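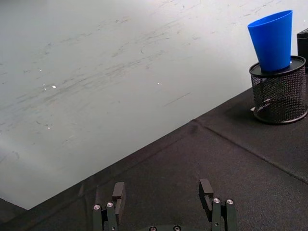

HOME & DESK

The mesh pen holder may be the least questioned object in the American office. Muthu Unnithan, who sells desk goods at Staltari, swears it tidies a table. I have my doubts. 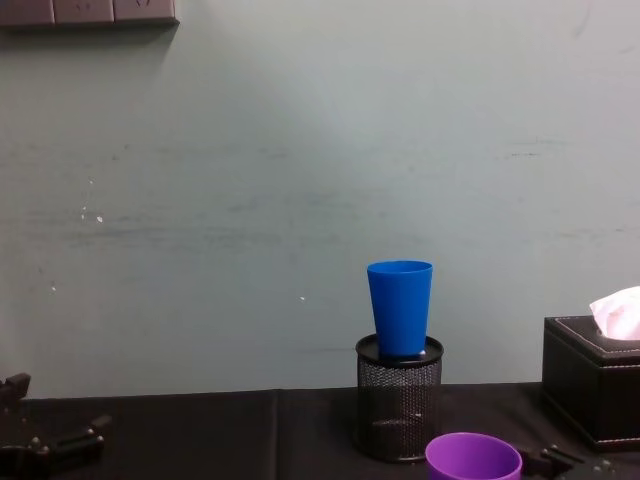

A blue cup perched on a mesh pen holder.

Stacking saves room - until you want a pen. Plastic cups hold pens too, and you can drink from them on Sunday.
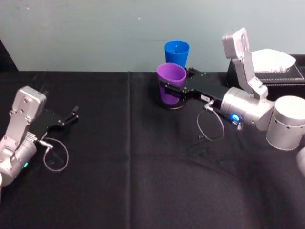 Purple in front, blue behind, on black cloth.

I'd keep the cups.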